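Nirateo Youth Softball Officiating Records, maintained by the Dromia league office.

## Contents

- `games.csv`: one row per scheduled game, 500 rows
- `umpires.csv`: 40 officials, listed by code

Start times are local. A game is marked `late` when the plate umpire arrived more than 15 minutes after the scheduled start.

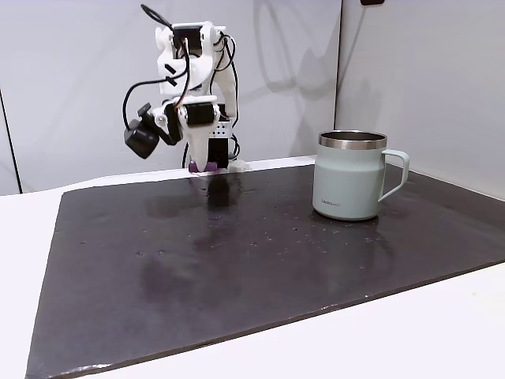
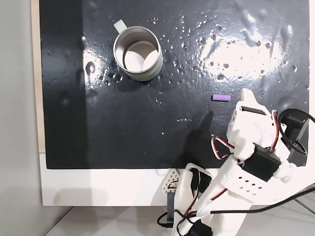
Rainouts are kept under their original game number. Corrections should be sent to Kerttu Ruotsalainen before the January update.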